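Search this site Enter keywords Go

House Rules, Illustrated
Gallery by Asnakech Gebretsadik

The Fillthorpe bench standard runs to 17 pages, and Paweena Chuensuk wrote most of them in July, when the air conditioning was out, which may explain the tone. It covers who may reach past the side walls (no one, while the arms are live), what may go on the table, and how fast a gripper may approach anything that breaks. I was asked to make a gallery so that people would at least look at the rules, reading them having proved optimistic.

Rule 4, shared space. Two arms on one rail, one tabletop, and a set of breakfast things to be polite about. Each arm keeps to its own side unless the other has been told to wait. Page 6 calls this "yielding" and gives it a diagram.
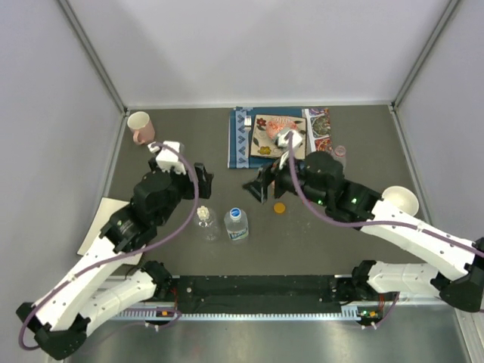
Who is allowed to restart the arms after a stop?
The person who signed on for the shift, and only after walking to the bench and looking at it. Restarting from a desk down the hall is a breach of rule 2, however good the desk chair.

Rule 9, glass. Approach speed drops to 50 percent for anything on the fragile list, and the fingers must be fully open before they come down on either side. An early draft said 60, and Paweena still has the dustpan. The fragile list itself is kept by the Nullero team, who add to it with what I can only call relish. Check the latest copy before you set the table, and if your item isn't on it, treat it as glass until somebody rules otherwise.
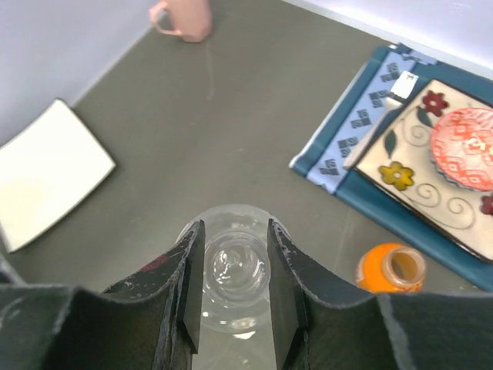
Rule 9 at work: open fingers, clear glass bottle, pink mug minding its own business.

Complaints about the numbering go to Paweena. Rule 7 was withdrawn and she won't discuss it.

Related
Labeling your stop button so strangers can find it
The Irnard checklist, now on one side of paper
Tesfamariam bench: what we changed after the audit

We use cookies to remember your settings. Accept Manage choices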